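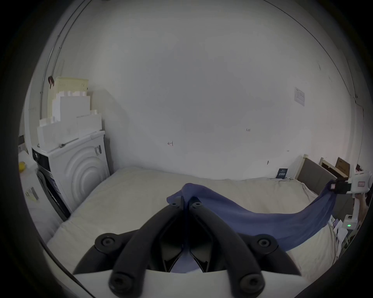 Just ball it up and shove it in the drawer, one reader of the last edition wrote to me, life's too short to fold a sheer. I kept that note over my desk the whole time I was rewriting this part of the book, and I have to say I see the point! Thin cloth is maddening. It slides, it clings to your sleeves, and it comes out of the fold with one corner hanging lower than the other three. But I also know what a balled-up sheer looks like when you pull it out in October and want to hang it before company comes, and so we have a chapter.

Chapter 8
Thin Cloth and Where to Fold It

8.1 Why I start at the bed

If you've worked through Chapter 7 you can already fold a bath towel, a fitted sheet (more or less) and a tablecloth with some body to it. Those all help you out a little. A towel stays where you put it. A heavy cotton tablecloth keeps its crease while you turn around to find the other end. A translucent blue cloth like the one at the top of this chapter gives you none of that. Take hold of it at two ends and the middle sags into waves right away, and the waves are where the crooked folds come from.

I learned to fold on a kitchen table in Drelldale, and for years I told everybody to do the same. I've changed my mind. A table is slick, and a long piece hangs over the sides and pulls itself down onto the floor. These days I fold nearly all my thin things over a bed. A quilted duvet in a pale color is about the best folding surface in the house - it has a bit of grip, it's wide, and a dark cloth shows up so well against it that you can spot a crooked edge from across the room. If there's a seam near the foot of the duvet, even better, you can line your hem up along it and skip the tape measure.

The bed doesn't have to be in a perfect room, either. Plenty of us have the washing machine a few steps from the pillow, with packaging piled on top of it and a cardboard box still leaning behind the headboard. Fine! All you need clear is the patch of duvet the cloth will land on. I once put off a whole basket of folding for most of a weekend on the grounds that I had to tidy the room first, and by Sunday night I had an untidy room and a full basket.

8.2 Two ends, held

The method in this chapter is built on one habit, and we'll come back to it in every section: get hold of both ends before you do anything else. With a small scarf you can manage that alone. With a curtain panel or a bed canopy you'll want a second pair of hands, and the person at the far end has only one job, which is to keep still. (Harder than it sounds. My helpers all want to walk toward me the second I lift my end.)

Hold a small pinch of fabric, close to the corner. If you grab a great fistful you'll wrinkle the very part you're trying to get straight. Lift until the lowest part of the sag is just off the duvet, wait for the cloth to stop swinging, and lower it slowly. Then smooth from the center out toward the edges with a flat palm.

People ask me how tight to pull. Less than you think. Sheers stretch on the bias, and a panel that's been yanked from opposite corners will fold into something closer to a kite than a rectangle. I ruined a lovely gray one from Navov that way, and it still hangs in my back hall, slightly longer on the left.

8.3 What you'll need for this chapter

One piece of thin cloth, about as long as you are tall. An old curtain is ideal.
A bed, made up, with the duvet pulled flat.
A helper for Exercises 2 and 4.
A shallow box or basket for the finished pile.

Leave the iron in the closet for now. Pressing sheers has its own section in Chapter 9, and a good many of you will find you don't need it.

Before you read on

Take your piece of cloth and fold it however you normally would, on whatever surface you normally use. Don't look anything up. Put it in the box, leave it overnight, and write down how many creases you find when you shake it out the next day. Keep the number somewhere safe, as you'll need it for Exercise 4 and again for the review on page 342.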